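4. Owners, wagons and the manual gearbox: what the survey answers tell us

4.1 Who keeps a manual wagon, and for how long

We turn now to the part of the study that we enjoyed most, and that gave us the most trouble when it came to writing it up. The survey went out through the Ornura owners' register in September and brought back 832 usable responses from people who own, or have owned within recent memory, a station wagon with a manual gearbox. We had hoped for half that number. Many respondents filled in the comments box at the end at great length, and a fair few attached service histories we hadn't asked for (and were very glad to have).

The first thing to say is that these cars are held on to. Among the respondents who bought their wagon used, the median length of ownership was 9 years, which is a good deal longer than we found for automatic wagons in the earlier register study. We were careful at first about reading too much into this. People who sign up to an owners' register are fond of their cars to begin with, and someone who sold a wagon after one bad winter is unlikely to be on the mailing list. Even so, the automatic owners were drawn from the same register, and they don't show the same pattern, so we think there is something here worth explaining.

The comments help a little. Asked why they had kept the car, owners of manual wagons wrote first about the drive and second about cost, and in many answers the two were tangled together in a way that our coding scheme handled badly. A typical reply would begin with the feel of the shifter on a back road and end, two sentences later, with the price of a clutch compared with the price of rebuilding an automatic. We coded these as "mixed" and, looking back, we'd have done better to give them a category of their own from the start.

4.2 Wear, repair and the habit of looking ahead

Repair histories were complete enough to use for 400 of the cars. In this group we separated work done after a failure from work done ahead of one, following the same rule as in Section 3: a repair counts as preventive when the owner's notes give no symptom and the part was replaced on mileage, age or general worry. Cooling system parts lead the preventive list by a wide margin. Suspension bushings come next, followed by the clutch hydraulics, and then by a long tail of small plastic and rubber pieces that owners seem to replace whenever they're in the neighborhood with a wrench in hand.

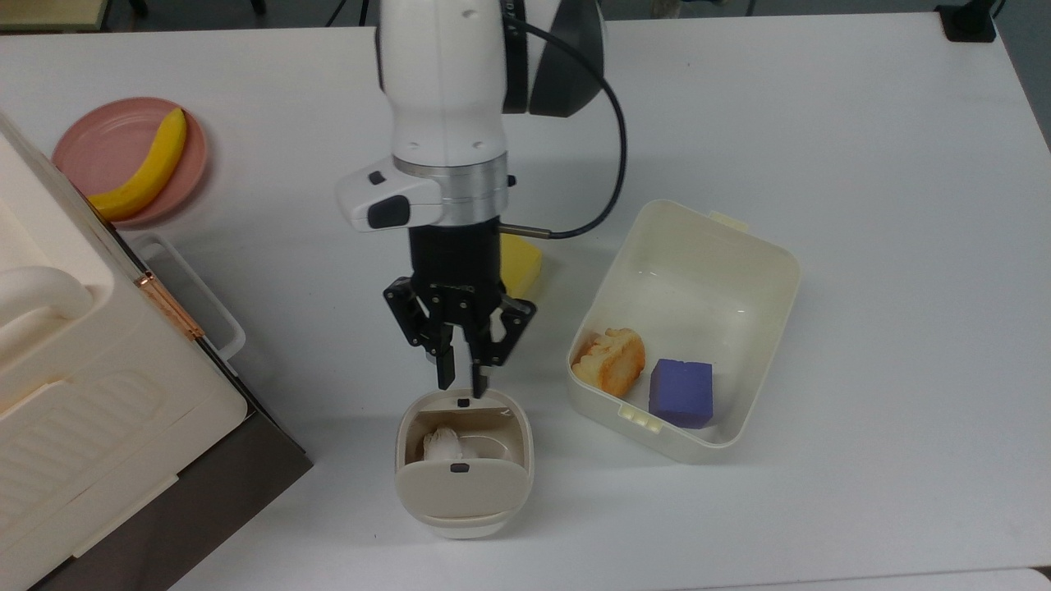 Figure 4. Robotic arm and multi-fingered gripper above a small lidded container.

Preventive work turned out to be strongly linked with how the car was bought. Owners who had a thick folder of receipts from the previous keeper tended to carry on in the same spirit, and their cars show fewer roadside failures per year of ownership. Owners who bought on price alone had a rough first year and then, quite often, became the most careful keepers of all. One respondent described this as paying tuition, and we've borrowed the phrase among ourselves ever since.

There were differences between the regions too, although we'd ask the reader to take them gently. The Te Moana group, who live near salt water and drive on it in all but name, reported far more work on brake lines, subframe mounts and tailgate seams than the inland owners around Hanel. Gearbox trouble, by contrast, hardly varied at all from place to place. When a manual gearbox did need attention, the complaint was nearly always a worn synchronizer or a tired linkage, and in the second case the repair was cheap enough that several owners apologized for mentioning it.

4.3 Conversions

A smaller group of owners had changed an automatic wagon over to a manual. We had planned to leave them out, as their costs can't be compared fairly with the rest, but their answers were so detailed that it seemed a shame to put them in a drawer. The parts usually came from a donor sedan, and the pedal box and driveshaft caused more delay than the gearbox did. Wiring for the reverse lights and the starter lockout was the most common job left for later. In the Trutach club, where members lend one another tools and a spare lift, the reported labor time was shorter and the unfinished wiring was much the same.

We asked this group whether they would do it again. Most said yes, and most of those added that they would look harder for a factory manual car first. Their answers on resale value were too scattered to summarize, with some owners expecting to recover everything they'd spent and others treating the whole sum as gone on the day the car went up on stands. We come back to resale in Section 5, using the asking prices gathered from the register's own classified pages.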